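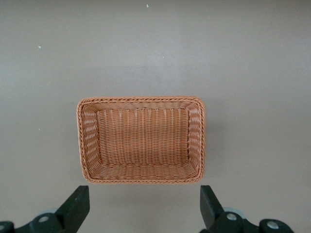
Woven basket, tan, braided rim

Posted by Wycliffe Bakilana, May

Bread proofing in baskets like this - do you line them? My rye sticks every time.

tillman_rye
Linen cloth, rubbed with rice flour. Leave it in for the whole proof.

Zasto4
Disagree. Cloth kills the crust pattern. Flour the weave heavily and skip it.

tillman_rye
On cane, sure. That one looks synthetic and won't soak up any moisture.

Wycliffe Bakilana
Going with cloth. Dough is in the fridge for 18 hours.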